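Plate loading into a floor rack: release height and slot pitch

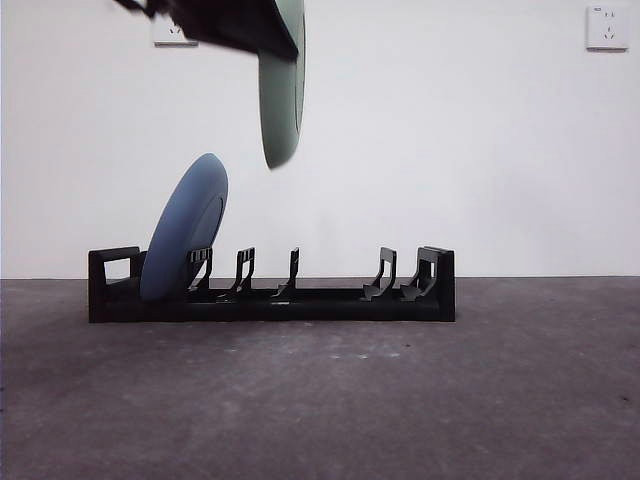
Posted by jkleinschmidt, November 23, 2024
Filed under: Home & Shared Shop Builds > Arms and Grippers

Blue plate is in the far left slot, green one is on the approach. My problem is the release. I open the jaws 17 mm above the rack base and in 3 of the last 5 runs the plate leaned into the wrong slot. Arm controller is a Nurmi board, position mode only, no force feedback. Suggestions?

---
valtonen_s
17 mm is too high. Go down until the rim touches, back off 1 mm, open slowly.

---
khattak_a
Disagree. Without force feedback, "until the rim touches" means pushing a plate edge into a hard stop. I'd fix the rack first. Is it fastened to the floor?

---
jkleinschmidt
No, it just sits on the concrete. Plates are not all the same diameter either, so a fixed Z is a guess.

---
khattak_a
Then your slot positions drift every time a plate bumps a divider. Double-sided tape, re-teach, test again before touching Z.

---
valtonen_s
Tape won't help if the plate swings in the jaws. Your approach looks fast, the green one is blurred. Cut the last segment to a quarter speed and dwell before opening.

---
ploseck612
Check the jaw pads too. Hard pads let a plate pivot about the grip point. I glued on silicone strips.

---
jkleinschmidt
Taped the rack and slowed the descent. Z unchanged. 5 out of 5 in the correct slot. Pads are next.

---
valtonen_s
You changed two things at once. Take the tape off and run it again.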